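Call for Participants: Two-Arm Gripper Comparison Study

The Clarmont Center for Applied Manipulation invites applications from adults who wish to take part in a paid study of robot grippers and operator controls. Participants will direct a pair of robot arms by hand controllers while the arms pick up, move and put down ordinary household and kitchen objects. The study is the second phase of the Mamska project, which compares gripper designs under the same tasks, the same lighting and the same time limits.

No background in robotics or engineering is needed. The Center is seeking people with a wide range of experience, including those who have never operated a machine of this type. Applicants who took part in the first phase in July may apply again, but will be placed in a separate group for purposes of analysis. 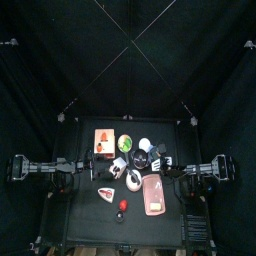 Clarmont, 2 Nov 2021

Purpose of the study

Most published comparisons of grippers rely on a small set of standard blocks and cylinders. The Mamska project uses objects of the kind found in a home, including pots, bowls, spatulas, spoons, sponges and boxes, and places them close together on a dark tabletop with one arm on each side. An operator must decide which arm to use, how to approach an object without disturbing its neighbors, and when to use both arms at once. The Center wishes to learn how far the shape of the gripper affects those decisions, and how quickly a new operator adapts when the gripper is changed.

Two gripper types will be compared. The first, referred to in the study papers as Ralton A, closes with narrow fingers. The second, Ralton B, uses broader contact surfaces. Each participant will work with both types. The order will be assigned by draw and cannot be changed on request.

What participation involves

A total of 50 participants will be accepted. Each person will attend 2 sessions on separate days. A session consists of a safety briefing, a practice period, a set of 11 timed tasks and a short written questionnaire. Breaks are scheduled between tasks, and a participant may ask for a further break at any time.

The tasks increase in difficulty. Early tasks call for a single object to be lifted and set down in a marked area. Later tasks require the operator to take an object from the middle of a group, to pass an object from one arm to the other, or to place a smaller item inside a bowl or pot. An attempt that ends in a dropped object is recorded as such and the next task begins. Participants are not ranked, and individual results are not released to employers, schools or other participants.

Camera recordings will be made of the workspace from above and from the side during all tasks. The participant's face and voice are not recorded. Controller movements, gripper positions and task times are stored under a code number.
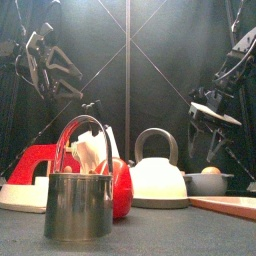 Do participants have to handle the objects themselves?

Staff members place all objects before each task and collect them afterward. Participants remain at the operator station, outside the reach of the arms, for the full length of the session.

Who may apply

Applicants must be at least 18 years of age, able to sit at a control station with short breaks, and able to read written instructions in English. Normal or corrected vision is required. Both left-handed and right-handed persons are welcome, and the Center would particularly like to hear from left-handed applicants, who were few in the first phase.

Persons employed by the Center, and persons who have worked on the design of either gripper, may not take part. Applicants with a current injury to the hand, wrist or shoulder are asked to wait until they have recovered before applying.

Payment and consent

Participants will receive a payment of $117 on completion of both sessions. A person who withdraws after the first session will receive half of that amount. Travel costs are not covered. Free parking is available behind the building - please ask for a permit at the front desk on arrival.

A consent form will be sent with the confirmation of a place and must be signed before the first session begins. Participants may withdraw at any point without giving a reason, and may ask that their recordings be deleted at any time before the data are combined for analysis.

How to apply

Application forms are available at the front desk of the Clarmont Center for Applied Manipulation and on the Mamska project page. The form asks for contact details, preferred hand, prior experience with game controllers or remote-operated equipment, and times of day when the applicant is available. Incomplete forms will be returned.

Places will be offered in the order in which complete forms are received, subject to the need for a balanced group. Applicants who are not offered a place will be kept on a reserve list unless they ask to be removed. Questions about access to the building or about the operator station should be noted on the form, and a member of staff will reply before a session is scheduled.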